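Subject: Re: Trornitz hand-held gripper kit, trial terms
Date: Sep 17, 2018

> Does the price of 963 per kit include the head camera, and is there a discount for more than one?

The price covers the gripper pair and one head camera. Members ordering 2 kits or more pay 700 each.

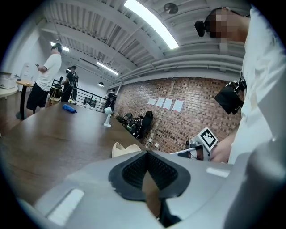
Marker plates are sold separately by Zestden. Kits on trial must be returned to the Culell office in their original cases — late returns are billed at the full price.

Equipment Desk, Culell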